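Printed Glass Tabletops in Shared Seating Areas: Legibility, Glare and Object Placement

Project report, Interior Products Studio, second year
Submitted in July

Summary

This report looks at low round glass tables with text or line graphics printed on the top. Tables of this type are used in lobbies, showrooms and lounge corners where the owner wants the furniture to carry a message without taking up wall space. The project asked how well the print can be read in normal use, how much overhead lighting interferes with it, and where people put things down on a surface they can see through. The work was done at two sites, Nevow and Han, with a short bench test in the studio. The main result is that reading direction and floor color had more effect on legibility than letter size within the range we tested. Glare was a problem at both sites and moved with the viewer, so it could not be fixed by moving the print. The final section proposes a layout for a studio prototype, called Mokeo.

1. Background

A tabletop is a poor sign in several respects. It is horizontal, it is read from a short distance at a steep angle, and its users sit or stand on different sides of it. Most of the time it also has things on it. A printed wall panel has a top and a bottom that everyone in the room agrees on. A round table does not, and any line of text placed on it is upside down for someone.

Glass adds two further conditions. First, the background of the print is whatever is under the table, usually floor covering and the table base. Second, the surface reflects the ceiling. Opaque tops in laminate or painted board were left out of the project for this reason, although we used one as a control in the bench test.

The starting point was a request from Bovstead, a small furniture workshop that lends pieces to the department. The workshop had received complaints that a printed top was "hard to read from the sofa" and had responded by making the letters larger on the next run. The complaints continued. We were asked to find out what else was going on.

2. Method

2.1 Sites

Nevow is a co-working floor with a waiting area near the entrance. The tables there stand on a dark carpet tile, and seating is fixed on two sides. Han is an open demonstration and meeting space with gray carpet and ceiling lights left on throughout the day. Seating at Han is loose and the tables are approached from any side.

2.2 Observation

Each site was visited in the morning and again after lunch. We noted the position of objects on the tables, the side from which people approached, and whether the print was covered. No one was interviewed on site. Positions were marked on a paper plan of the tabletop divided into 5 zones: center, near edge, far edge, left edge and right edge. Near and far were defined from the main walking route and not from the direction of the text. This caused some confusion in the first session and those sheets were redrawn.

2.3 Bench test

A clear round top with a diameter of 80 cm was set on a stand in the studio. Sample lines were cut from white, orange and black vinyl and applied to the upper face. Vinyl is thicker than screen print and casts a faint shadow on a light floor, so the bench results for thin strokes should be read with care. Readers stood at 4 positions spaced evenly around the table and read the lines aloud. Three floor coverings were placed underneath in turn: dark carpet tile, gray flecked carpet and pale vinyl sheet.

Lighting was from the studio ceiling. It could be switched in banks but not dimmed.

3. Results

3.1 Contrast with the floor

White print was read most quickly over the dark tile. Over gray flecked carpet it was still readable, but readers slowed down on characters with many strokes, where the flecks and the strokes are close in size. Over pale vinyl sheet the white print was close to unusable. Black print behaved the opposite way, except where it crossed the dark parts of the base.

Orange held up on all three floors. It was never the best color and never the worst. It was only tested as a line of constant width, so we have no result for orange text.

The base matters more than we had assumed. A clear top shows the post, the feet and any cross bars, and these cut across the print at angles that change as the viewer moves. A white line over a black bar is easy to read. A white line that starts over a black bar and continues over carpet has two contrast levels in one line, and readers tended to stop at the change.

3.2 Glare

Ceiling lights appear in the top as bright patches. With round fittings these are small and hard-edged, and each can hide one or two characters completely. With long diffused fittings they are larger and softer, and reduce contrast over a whole line. Readers in the bench test dealt with small patches by moving the head. They did not do this with the soft reflection and more often reported that the print was "faded."

Switching off one bank of lights moved the problem from one reading position to another. It did not remove it.

3.3 Reading direction

Upside-down text was the most common cause of a failed or abandoned reading. Enlarging the letters did not help. Readers standing opposite the correct side took longer with large letters than with small ones, since the line no longer fit in one glance and had to be followed backward around the curve.

Vertical or rotated lines were less of a problem than inverted ones. Several readers tilted the head without appearing to notice. Two lines set at different angles gave more positions from which something could be read, at the cost of making the layout look scattered from every one of them.

3.4 Placement of objects

On an opaque control top, cups and papers were placed toward the center. On glass they were placed nearer the edge. We can offer two explanations and cannot separate them with the data we have. One is that people avoid covering print. The other is that they avoid the part of the glass that has no visible support under it, although on a center-post table this would push objects inward and not outward. The second explanation is therefore the weaker one.

Bowls behaved differently from cups. A bowl put out by staff tended to stay where it was for the whole visit, and cups and cans collected on whichever side the bowl was not. A shallow bowl with a wide rim hides more print than its base suggests, and from a seated position the rim also blocks the glass behind it. Its contents add height. A table plan that shows only the footprint of the bowl will understate the covered area.

Print placed away from the bowl stayed visible. This sounds obvious, but at neither site had the print and the bowl been planned together. 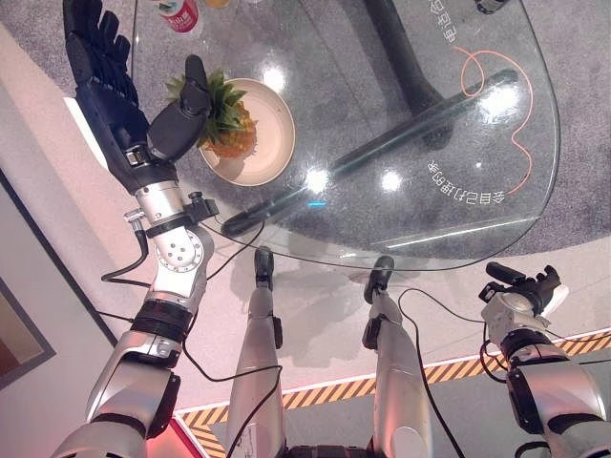 Figure 1. Round printed glass table on gray speckled carpet. White text in two directions with an orange line between; bowl with pineapple near the left edge, drink can on the far side.

The table in Figure 1 brings together several of the conditions described above. One line of characters is inverted from the viewing side and the second is rotated. The black pole and a long diagonal bar of the base show through the glass, and the ceiling lights are reflected as round glints. The bowl is at the left and the print is on the right, so the text is clear of it. The orange line runs between the two lines of text and wanders down the right side. It works as a graphic element from any direction because it has no correct way up - a property we carried into the prototype.

4. Proposed layout: Mokeo

Mokeo is a studio prototype for the same size of top used in the bench test. It is a layout and not a new table, and assumes a center post with dark metal parts.

Text is limited to short lines near the rim, with the feet of the characters toward the edge, so that the nearest person can read the nearest line. Lines are repeated on opposite sides. The center is left clear of text.

A single continuous orange line links the text areas. It can be covered in part without loss of meaning.

A thin open ring marks the bowl position. The ring is drawn to the diameter of the rim and not the foot of the bowl. In a short trial the bowl was returned to the ring after cleaning, though this was with people who knew the project.

For pale floors, a frosted band is printed behind the text on the lower face of the glass, in a mid gray. The band also hides the change of contrast where the line crosses the base. Bovstead has raised the cost of the extra print pass and this is not settled.

5. Limits

The bench test used vinyl and the sites used print. The readers were students from our own department, with good eyesight and a prior interest in the result. Readers who did not know Chinese were not asked to read the Chinese samples, which left a smaller group for those lines than for the Latin ones. Daylight was excluded in the studio by blinds, but not at Nevow, where the entrance glazing gave a second set of reflections in the morning.

Cleaning was not studied. Staff at Nevow wiped the tops with a dry cloth, and fine smears were visible at low angles afterward. Their effect on legibility is probably small next to that of the lights, but we did not measure it.

6. Further work

The frosted band should be tested on an installed table with loose seating, preferably at Han. A matte or etched upper face would reduce hard reflections and should be compared with plain glass using the same text. The placement plan should be redrawn with rings in place of zones, as the edge zones were too coarse to show how close to the rim people were willing to set a full cup.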